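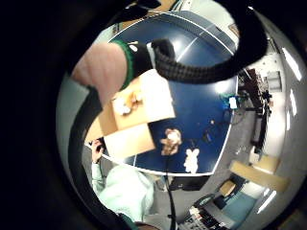
Packing small plush for shipping – box or poly mailer?

kosdenkid
Ok so I've been selling off my stuffed animals since September, mostly little ones, the kind that fit in your palm. Up to now I've put everything in a cardboard box with the flaps folded in and a bit of paper. My husband says I'm crazy and I should be using poly mailers like a normal person. I have 211 of these guys left to get out the door and the boxes are eating my margin. What do you all use?

marnie_b
Poly mailers, always. It's a stuffed toy, what's going to happen to it? I've sent 700 or so through the mail and had two complaints, both about the smell of the plastic.

Nghĩa Mạc
Disagree with marnie, sorry! White plush in a mailer is asking for trouble. One little tear and you get a gray belt mark right across the face. I put each one in a clear bag first and then a small box. The tan ones I care less about.

marnie_b
So bag it and THEN use the mailer. Same protection, half the postage.

Nghĩa Mạc
Not the same if it has legs or ears that stick out. They get mashed flat and the buyer opens it up and it looks like roadkill. I had a Coltumik lamb come to me that way and the ears never did stand up again. I tried steam, I tried a hair dryer, no luck.

tapegun_terry
What kind of boxes are you buying, OP? If you're paying retail at the post office counter then yeah, you'll go broke. I get mine in bundles from Nelormont and it made a big difference. They come flat so you do have to fold them all, which I do in front of the TV. Watch the small size though, the flaps are stiff and they like to spring back up while you're trying to tape.

kosdenkid
Retail, haha. I didn't know you could get bundles that small. And YES the flaps, I end up holding one down with my elbow.

tapegun_terry
Fold all four flaps way back against the outside first, give them a good crease, then load it. They behave a lot better after that.

chu_and_co
Another vote for boxes here, but only for anything over 20 bucks. Cheap stuff goes in a mailer. Also please go easy on the crumpled paper! I got one last month where the toy was so buried I nearly threw it out with the packing.

marnie_b
ok 20 bucks is a fair cutoff, I could live with that

Nghĩa Mạc
I'd say 10, but I'm picky. One more thing for OP – clear off a big table and lay the toys out next to the open boxes before you tape anything. I mixed up two orders once by packing straight out of the storage bin. One lady got a bear for her frog money and she was not nice about it.

kosdenkid
Good tip, I've been working out of the bin too. Going to order one bundle from Nelormont and use mailers for the cheap ones. Does anybody put a flat piece of cardboard in the mailer, or is that overkill?

tapegun_terry
Overkill for plush. I only do it if there's a paper tag the buyer cares about.

chu_and_co
I do it for tags too. Cut up old box flaps, no need to buy anything.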